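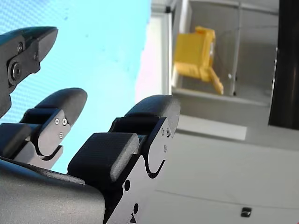
Evening buses should run as late as the last shift does, Hanna Romaniuk told the public meeting in Prarnine, and under the winter timetable published today they will.

From the first Sunday in December, Brallen will extend its route 33 between Prarnine and Jaselia by almost two hours. The last bus now leaves Jaselia at 9.40 pm. It will leave at 11.35 pm, seven nights a week, and will call at all stops including Entili Road and the hospital gate.

The change follows a six-week survey of passengers and local employers, which drew 919 replies. Late journeys home were the most common request, followed by a better link to the morning trains. An extra departure from Prarnine at 5.50 am has been added on weekdays.

Fares stay the same. Return tickets bought before midnight will be accepted on the last bus, even where it arrives after that time. Route 7 is not affected, apart from a new stop outside Jaselia library.

Romaniuk also asked for lighting at the Entili Road shelter. Brallen has agreed to fit it before the new times begin.

Printed timetables will be available on board and at Prarnine bus station from the middle of November.

ENDS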